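**Wanted: home cooks and eaters for the Stostelham Shared Supper, starting in March**

We're looking for 15 households in Stostelham and Heltitz to open up their kitchens and cook for the neighbors one evening a month. If you can make a big pot of soup and don't mind a few extra coats on the bed, we want to hear from you!

Last year's suppers fed 137 people, and some of them have asked to host this time, so the list is already filling up (hooray). You don't need a fancy house or matching plates. Nia Phillips served chili on the stairs one night because she'd run out of chairs, and people still talk about that chili.

What hosts do:

- cook one main dish for four to eight guests
- tell us by the Monday before if anything changes
- keep a list of ingredients handy for guests with allergies

We pay back your grocery receipts, and Asmaa Abdel Hamid runs a free food safety evening at the Gough Street hall before the first supper. Please come to that even if you've cooked all your life – it's fun, and there's cake.

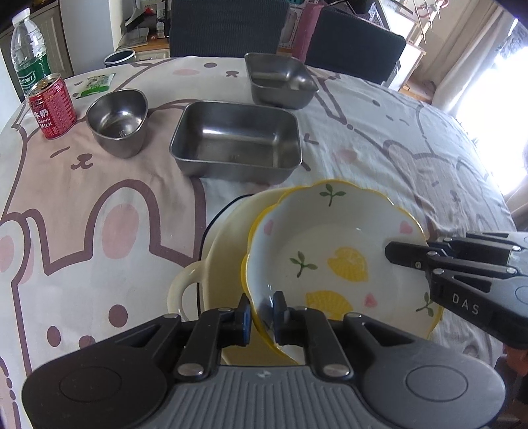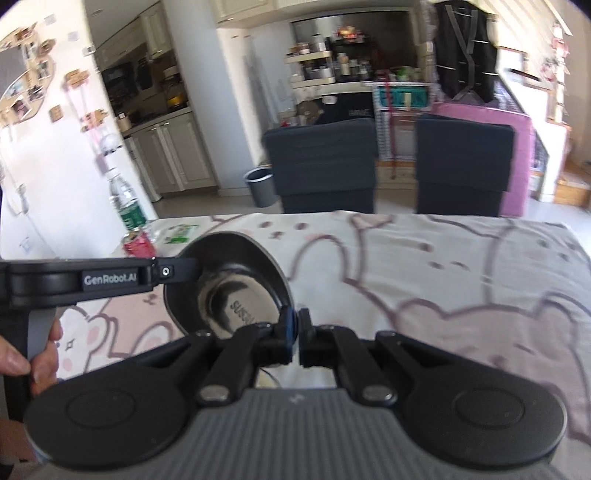
*At the table, cartoon tablecloth and all.*

Guests are just as welcome as hosts. Come alone, bring the kids, bring your dad. Suppers start at 6:30 and most wind down by nine, though the Heltitz crowd has been known to run later.

We also need two drivers to collect people who can't easily get out, mostly on the Clulero side of town. Uriel Lozano has the details on mileage.

To sign up, leave a note for Tomos Eynon at the Gough Street hall with your name, phone number, how many you can seat, and which evenings suit you – weeknights are especially useful.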